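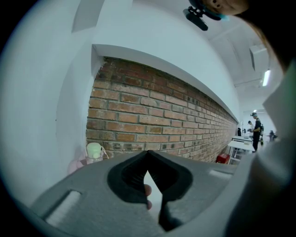 Tully Brick Cleaner and Sealer Set

For indoor walls of bare brick

The Tully set is made for old brick walls inside the home, the shop or the café. It has two bottles, one cleaner and one clear matte sealer, and they should be used in this order. The cleaner takes away the dust and the white salt marks. The sealer keeps the sand from falling out of the joints – a common complaint in houses of a certain age.

One set is enough for 100 square feet of wall. Very thirsty brick can need a second coat, so please test a small corner first.

How to use

Brush the wall with a dry brush. Put on the cleaner with a sponge, wait 4 minutes and rinse with little water. Leave the wall until the next morning before you open the sealer.
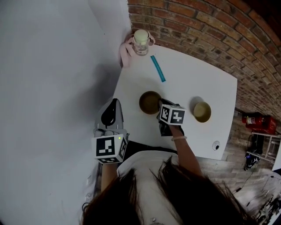
The sealer has a light smell during the first evening, so keep a window open. Do not use it on painted brick or on the inside of a fireplace.

In the box

Cleaner, sealer, sponge, a pair of gloves and a printed guide by Jarlath Carroll.

Item number: 637
Color: clear, matte
Storage: above freezing, bottles closed

Questions before you order? Write to Saoirse Madigan at our Illton store. She answers also about larger walls – please send her the height and the width.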